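Triretti Bench Mount and Reset Kit, reviewed after a season on one cell

Reviewed by Meirion James
Jul 7, 2022

Rating: 7 out of 10

The Triretti kit is sold to people who run a small tabletop arm and are tired of re-teaching it. It consists of a fixed side mount for a camera, a set of locating pins for the arm base, a zeroing block, and a license for the reset software, which compares the current view of the bench against a stored one. Price as tested was 819 dollars. The arm and the camera are not included.

We fitted it to a cell that picks household items off a table and sorts them by shape. The arm is a Prudau five-axis with a parallel gripper. Sioned Pumphrey maintains it and did most of the fitting; I did the measuring.

Installation

The pins need four holes in the bench, drilled with the supplied template. The template is thin steel and will walk if you clamp it at one end only. Clamp both. Torque for the base screws is given in the manual, but on the wrong page (it is under "Transport"), and the first printing omits the washer that goes under the rear left foot. Truneck, who distribute the kit here, sent a corrected sheet when asked.

The camera mount is the better part of the kit. It has one clamp, two set screws and a hard stop. Once the set screws are in, the head can be taken off for lens cleaning and put back with no shift we could measure. Our previous mount, a Sæther ball head, had to be realigned after every cleaning.

Cable routing is poor. The strain relief sits directly below the clamp handle, and the USB plug fouls it through the last quarter turn. We moved the relief to the back of the post with a zip tie.

Zeroing

The block goes on the bench between the pins and each joint is driven to it in turn. Do this with the arm warm. Cold, joint two read differently on three successive mornings, and the software accepted all three readings without comment. A warm-up check would have been easy to include. Fathima Gazi wrote one for us that runs the arm for ten minutes before the zeroing screen will open.

After zeroing, repeat accuracy at the gripper tip was well inside what we need for cups and handles. We ran 400 picks before checking again and joint two had not moved. The wrist had, slightly, and that was a worn belt and no fault of the kit.

The reference view

The reset software wants a stored view of the bench with the test objects out and the arm parked clear of the camera. It uses edges and color blobs, so the choice of objects matters more than the manual admits. Flat boxes gave us poor results. We settled on two things with very different outlines, a blue ribbed cup standing up and a sponge-headed brush lying at an angle, with a wide gap between them.

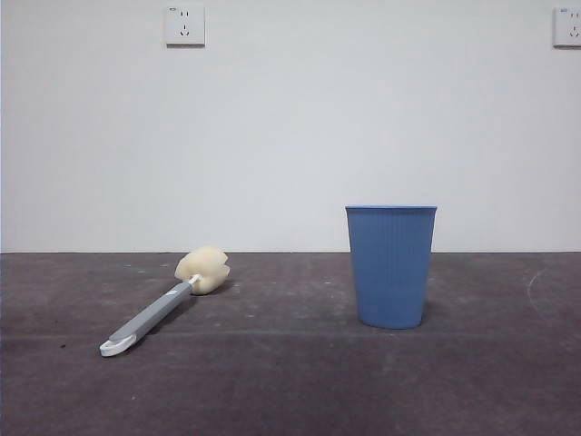
Daily use

1. Park the arm and start the software. It loads the last reference on its own.
2. Set the objects out and nudge them until both outlines on the screen turn green. The cup is quick. The brush takes longer, as both the head and the end of the handle have to agree.
3. Accept the match. The software reports an offset for the camera and a second one for the bench.
4. If the bench offset is over the limit, check the pins before touching anything else. Ours had a loose one twice.

The sponge is a weak choice in one respect: it changes shape when the gripper has squeezed it, and the outline then matches badly at the lobes. Damián Ledesma suggested masking the head and matching on the handle alone. The software allows masks, though the tool for drawing them is crude and has no undo.

Marks on the tabletop are another matter. An old scratch was taken for an edge on the first two attempts. Raising the contrast threshold one step cured it. The default is too low for any bench that has seen work.

Support

Saqib Cheema at Truneck answered both of our tickets within a day. Spare pins are sold singly. The zeroing block is not sold separately at all, so keep it in its case.

For and against

For: rigid camera mount, repeatable base location, clear offset report.
Against: disordered manual, bad cable relief, no warm-up check, mask tool without undo.

If your camera already stays put, buy the pins on their own and skip the rest. If it comes off for cleaning every week – ours does – the mount is worth most of the price. We have kept the kit on the cell and ordered two spare pins.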